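Linen for quilt backing, yes or no?

yawenkuo
Monday, 9:14 pm
Finishing a lap quilt for my sister and I have a big piece of Fondura linen left from curtains. Can I back the quilt with it, or will I regret this at the binding stage?

trulloddale_sews
You will regret it at the cutting stage. Linen wanders. I cut a square once and got something with opinions.

Octavio E.
Disagree. Prewash it 2 times, starch it, done. I've backed 16 quilts this way and only one is a trapezoid.

trulloddale_sews
Only one that you've measured.

gladys_usuga
Depends on the batting. With cotton it gets heavy - mine could stop a door. And lengthen your stitch or the seams pucker.

yawenkuo
It's 50 inches wide, so I'd have to piece it anyway. Does that change the vote?

Octavio E.
Piece it. Press the seam open. Ignore the trapezoid people.

ermira_d
Chowdary sells a cotton-linen blend that behaves better, if you can stand paying for shipping. I couldn't, and then I did.

yawenkuo
Fine, linen it is. Starch is in the cart. If it goes crooked I'm calling it modern.
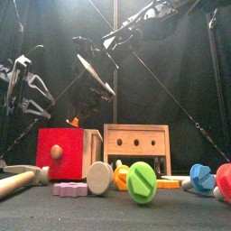
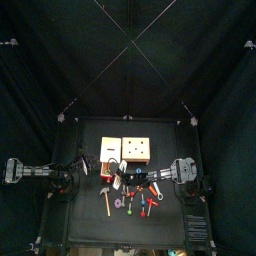
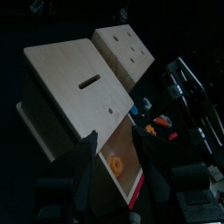 Attached to post: 3 photos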